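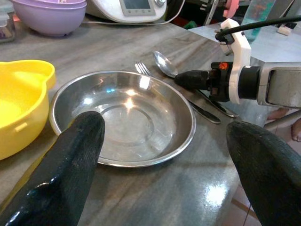 Kitchen Scales › Set-up and Calibration

4. Calibrating the Duretti 507 bench scale

Calibrate the scale before first use, after moving it to another bench, and whenever the display drifts by more than one gram with the platform clear. The procedure requires the 200 g and 1,000 g check weights supplied in the lid of the carton.

4.1 Place the scale on a firm, level surface. Turn the four feet until the bubble sits inside the ring. Stone and tile are suitable; folding tables are not.

4.2 Switch on and wait until the display shows 0. Allow 19 minutes for the load cell to settle if the unit has been stored in an unheated room.

4.3 Hold TARE and UNIT together until CAL appears, then release both keys.

4.4 When 200 flashes, place the smaller weight at the centre of the platform. Keep hands and sleeves clear until the figure stops flashing.

4.5 Remove the weight. When 1,000 flashes, repeat with the larger weight.

4.6 PASS is displayed and the scale returns to 0. If Err 2 is displayed, re-level the feet and repeat from 4.3.

CAUTION: Do not calibrate with a plate or bowl on the platform. Its mass will be stored as part of the zero point.

4.7 Weighing with a dish

Set the empty dish on the platform, press TARE once, then add the ingredient. Flat-bottomed metal dishes are preferred – a rounded base may rock and give an unstable reading. The tare value is lost at switch-off.

Note: Units sold before November use the older key layout, in which UNIT is marked with a grey square. The steps are otherwise identical.

Note: Wipe the platform with a damp cloth only. Do not immerse the scale or use abrasive cleaners on the keypad.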